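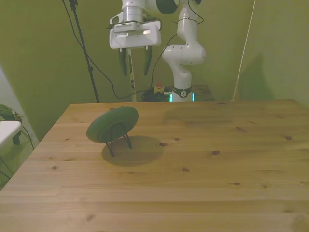
Trucos de taller para el club de robótica (y para quien herede la mesa)

El plato verde

El ejercicio del plato en el soporte parece cosa de aparador de abuela hasta que toca programarlo. Lleváis dos tardes con él y ya sabéis que un plato inclinado se agarra por el canto, con los dedos de la pinza a ambos lados del borde. Quien intente cogerlo por la cara tendrá una charla con Genalyn, que guarda la escoba.

Usad platos baratos. Los del bazar de Hernville valen igual que los buenos y duelen menos.

Marcad el sitio del soporte

Cinta de carrocero, una tirita por pata. Si el soporte se mueve un dedo, el programa de ayer sigue yendo al sitio de ayer con una seguridad admirable. La cinta se cambia cada semana; en febrero la dejamos un mes y hubo que rascar el pegamento con una tarjeta de Dovia caducada, el mejor uso que le hemos encontrado.

Los nudos de la madera no son referencias

Zdeňka calibró una tarde entera «a la altura del segundo nudo». Al día siguiente alguien giró la mesa. Medid desde la esquina y apuntadlo.

Cables

Velcro, nunca bridas: las bridas se cortan con tijeras y las tijeras no distinguen. Dejad holgura en los codos del brazo y probad el recorrido completo a velocidad mínima antes de apretar nada. Lo que sobre se enrolla. Sí, también lo del suelo.

La seta roja

Antes de empezar, una persona se coloca a un paso de la parada de emergencia y no hace otra cosa. Mirar el móvil cuenta como otra cosa.

Limpiar la mesa

Paño apenas húmedo con una gota de jabón neutro, siguiendo la veta, y secar enseguida. El spray Famix deja una película estupenda para patinar, y el soporte patina.

Luz

Si la cámara confunde el plato con su sombra, moved el foco antes de tocar el código. Dilruba reescribió 30 líneas por no levantarse de la silla.

Las sillas, por cierto, son para sentarse. Las mochilas van al perchero del pasillo.

La demostración para las familias es el 26 de mayo. Traed vuestro propio paño.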